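4.2 Breakfast tasks

The kitchen chores were harder than the shop-floor ones. On the Ornoretti sorting line the parts arrive in fixed places, while a breakfast table changes every time somebody lays it. We gave the Skilum controller 70 attempts, split between moving food to or from a plate and working at the toaster. Operators at Trendo set the table out afresh after every seven attempts.

Most failures came from small errors of position. A plate rim is low and hard to grip, and a slice of bread bends when it is held too firmly. Long tasks suffered most — a slip of 4 mm early on was seldom put right later. The two views in Figure 9 come from the same table.
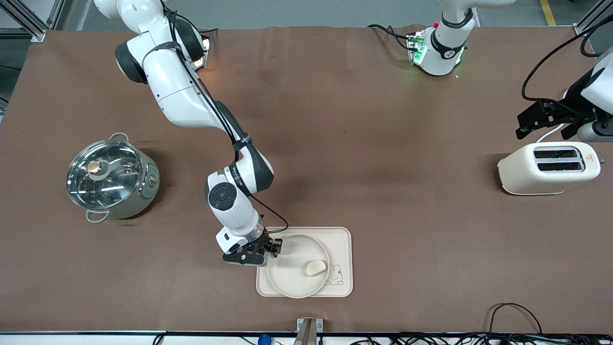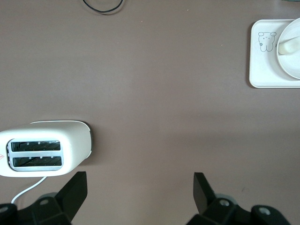
Figure 9. Breakfast task, with a two-slot toaster and a tray of tableware. First: fixed camera. Second: wrist camera.

We scored an attempt as complete only when the food ended up where it was meant to be and nothing had been knocked over. Partial success was logged separately — it is of little use to a person waiting for toast. Speed was not scored, although a person would have finished any of these jobs well before the arms did. Section 4.3 repeats the test with the lighting changed.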